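Print this page | E-mail this page

Call for participants: does watching through the wrist view change how people judge robotic suturing?

The Jarkham Laboratory for Surgical Automation invites applications from surgeons, surgical trainees, theatre nurses and final-year medical students to take part in a study of robotic suturing on practice pads. The study forms part of the Talon project, which is concerned with how a learned suturing policy should be assessed before it is allowed to work for longer periods without correction.

Over the past year the project has collected 1428 recordings of interrupted stitching. An automatic scoring method has been trained on part of this set. It gives each stitch a mark for spacing, depth of bite and the lie of the knot. In an internal trial the method agreed well with our own raters on spacing and poorly on knots. We now wish to learn whether the disagreement lies in the method or in the view from which the raters were asked to judge.

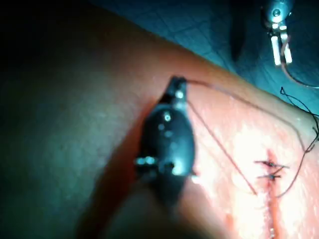 Wrist view during a practice run: two interrupted stitches in place, with the lower part of the incision still open.

Participants will attend one session at the Fodor Building. Each will mark a series of short recordings, first from the wrist view and then from a fixed overhead view, using the same printed scale. Those with suturing experience will also be asked to place a row of stitches by hand on a practice pad, so that their marks may be compared with their own work. No patients and no animal tissue are involved at any stage.

Applicants should have normal or corrected eyesight and should not have worked on the Talon project before. Experience of robotic surgery is welcome but not required. Sessions last 2 hours and begin at 11 in the morning. Travel within the Murnia region will be repaid on production of a receipt.

Applications should be sent in writing to Mariann Dobos, study co-ordinator, by the end of September, stating present post and years of practice. Questions about the scoring method may be addressed to Zsolt Szénási. All marks will be stored without names — participants may withdraw them at any time before the results are submitted.

Print this page | E-mail this page

Comments (3)

theatre_nurse_k
Would evening sessions be possible? I am on days all month and 11 is out of the question.

M. Dobos
Please mention this in your application. We hope to add a session at 6 pm if enough people ask for one.

P.R.
Glare on the pad would bother me more than the angle. Is the lighting the same in both views?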